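3.2 Building the pair in the shared workshop

I should say at the start of this section that neither of us is a mechanical engineer. Yaowalak Klinhom came to the project from textile machinery and I came from school timetabling software, so when I write "we designed the grippers" please picture a lot of cardboard and swearing. The workshop in Hinomberg is shared by whoever pays the monthly fee, and our bench sat between a bicycle frame jig and somebody's unfinished harpsichord. If you've worked in a place like that you'll know how it shapes a design. We couldn't leave anything out overnight, so everything had to come apart and go in a crate. That one rule decided more about the Numeo gripper than any of the papers we read.

The first version (built in March, and best forgotten) had flat pads glued straight onto the printed fingers. It held boxes nicely and dropped almost everything else. Gordon Vachon, who was supposed to be helping with the wiring, spent most of an evening trying to get it to hold a jam jar and then told me to try a curve. So we tried a curve! The second version has a dark, cupped pad on each finger with a mesh surface, and the two pads close along a seam down the middle. I like the look of it, I admit. It's also much nicer to clean than the flat one, and that matters when the things you're picking up are bathroom bottles.

The body is one large grey shell. We went back and forth on making it smaller - Yaowalak wanted something you could slip into a coat pocket, I wanted room for my fingers - and in the end comfort won. You do long stretches with one of these in each hand, and the small body gave me a sore thumb before lunch.

Figure 2 shows the working end of one gripper from just behind it, with its partner on a green bottle.

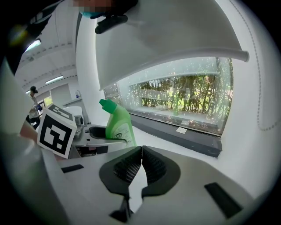
Home and Workshop Automation Papers, vol. 2, p. 200

The bottle in Figure 2 became our favourite test object, and I can defend the choice. The neck sits at an angle, the cap is ribbed and ends in a stubby nozzle, and the body gets wider towards the bottom, so there's a different problem depending on where you take hold. High up you're fighting the slope of the neck. Lower down the sides are kinder, but the pad has to open further, and the early linkage hated that. Clear plastic is also awkward for cameras (we'll get to that in Section 4), and a see-through green bottle in front of a window with greenery outside is about as rude a test as we could think of.

The white cube is the part visitors ask about. Each face we use carries a square black-and-white marker, and the software works out where the gripper is from whichever markers it can find. We could have bought a proper tracking system. We priced one, closed the browser tab and went to make tea. Printed markers cost next to nothing, and if one gets scratched you print another. The faces must be flat, though, and I can't stress that enough if you mean to copy us. Our first cube was folded card, and it bulged slightly on warm afternoons, enough to send the position wandering. Aaliyah Grewal tracked that fault down by resting a ruler against it. I'd spent two evenings going through the code.

The joint between finger and body took longest of all. We began with a plain pin, which loosened. Then came a bolt with a locking nut, which didn't loosen but made the action so stiff that small movements came out as jerks. What we use now is a bolt running in a short sleeve with a washer on either side, tightened until the finger just stops rattling. There's no number for that, I'm afraid. You learn the feel. Mervin Friesen built a spare from our drawings without talking to us first and got it right on his second go, so it can be taught on paper.

3.3 Trying it out on the bathroom set

Bathrooms are horrid places to work in and that's why we wanted one. Shiny surfaces, hard edges, everything curved just where you'd like it flat. We wore both grippers and worked standing or sitting, whichever suited the task, with a small timer display clipped at the waist so the wearer could check it by looking down. A clock on the wall would have meant turning the head away from the hands, and the head camera goes wherever the head goes.

The cables were a compromise. Each gripper has its own, and Yaowalak's rule was that it should follow the arm with some slack at the elbow. Too tight and it tugs at the cube when you reach. Too slack and sooner or later it catches on a tap. I've done both. Long sleeves help more than you'd think, and I'd now call them part of the kit.

Figure 3 gives the wearer's own view, looking down past both grippers towards the bath. 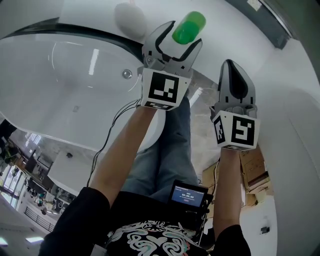 By Laurier Nguyen, with Yaowalak Klinhom

Notice how high the left gripper is held compared with the right in Figure 3. We hadn't planned for that when we placed the markers. On the bench you hold both hands level, more or less, and both cubes face the camera politely. In a real room one hand goes off to do the job and the other hovers, and the hovering one turns whichever way your wrist finds restful. The largest face of each cube is therefore the one we now take most care over, and the narrow view of the next face along is a useful backup when the first catches the light.

The wide lens was Gordon's doing and I was against it. Straight walls bend, doorways lean over, and for the first few recordings I felt faintly seasick watching them back. But it keeps both hands in view along with a good deal of the floor, and with the narrower lens we kept losing a hand whenever the arms spread. The bending can be corrected afterwards. A hand that was never recorded can't be put back, so I gave in and bought Gordon a bun.

Across all sessions we kept 1819 short recordings. I won't pretend they're even in quality. The ones made early on have a lot of fumbling in them, and Aaliyah argued for leaving the fumbles in, on the grounds that a machine learning from us ought to see a grasp being put right as well as a grasp that went well. I've come round to her way of thinking, though I still wince at a few of them.

Two things I'd change in the next build. The shell wants a softer edge where the palm rests, and the cube should come off with a quarter turn instead of the screws we have now, which are tiny and love to roll under a bath. The Pultia version of the drawings has the first change already. The second is waiting for me to stop redrawing it.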